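Wakitz hand grippers: the demo, the quote and what I'd ask first

2024-11-05

I went to the Wakitz demo mostly to be annoyed by it, so take that into account. The brochure had been sitting in my inbox since February and it contains the phrase "teach any robot any chore", which is the kind of sentence that makes me want to read the warranty.

For those who haven't run into it, the kit is a pair of grippers you hold in your own hands. You do the job, the kit records how you did it, and the recordings get sent off to train a robot arm that you may or may not own yet. Wakitz will sell you the hardware by itself or bundle it with a labelling service run by an outfit called Skurnance. The bundle is what the sales people would like to talk about.

The base price is $1,047 for the pair. That isn't outrageous. I've seen people pay more for a bench vice with a nice paint job. But the base price doesn't include spare finger pads, the carry case or more than a short trial of the Skurnance service, and by the time I'd ticked the boxes I would want, another $414 had gone on. The quote arrived as a PDF with no tax line, which I had to ask about twice.

The demo job was a towel. It's always a towel, or a T-shirt. I understand why, cloth is floppy and awkward and robots have been bad at it for as long as I've been paying attention. I'd still like to see one of these companies turn up with a fitted sheet, or a sock that's inside out.
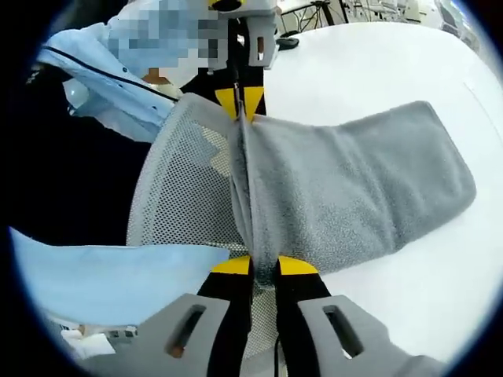

Both grippers on the towel at the chair, yellow tips closed.

What I'll give them is that the tips are good. They come to a point, so you can pinch a single edge of cloth without taking a fistful, and I liked that more than I expected to. The bright yellow is handy too, because you can tell at a glance what the fingers are doing against a grey towel. Whether it would be as handy against a yellow towel I can't say.

My complaints are mainly about everything past the tips. The cable is thin and I don't love it running down between the fingers, where I'd be waiting for it to snag. Wakitz told me it's a standard part and easy to swap. Fine, then put one in the box. My wrists were also tired well before the end of my turn, and I do a fair bit of gardening. Anyone planning to have staff on these for a full shift should try it for an hour themselves before signing.

Then there's the number. The brochure says the towel skill was learned from 604 recordings. I asked how many of those were thrown out, how many different people made them and whether it was the same towel every time. I got a clear answer to one of the three (several people) and a promise of an email for the rest. No email so far. I'm not saying the number is wrong, only that I can't do anything with it. If I need 604 good ones and half my attempts are rubbish, that's a very different labour bill, and the labour is the real cost here, much more than the hardware.

I'd also read the data terms slowly. The version I was handed lets Skurnance keep a copy of what you record "for service improvement". You can opt out, but the opt-out sits on page 3 of a schedule and has to be done in writing.

Kılıçarslan sells something similar and I've asked for a loaner so I can compare the two on the same laundry. Buvanwood apparently has one in the works as well, though their website is still a sign-up form and a colour gradient.

For now I'm not buying. If you already have an arm, and a patient person to do the recording, a pair at the base price might be worth a punt. I'd leave the bundle alone until they answer the question about the discards. I'll update this post if the email turns up.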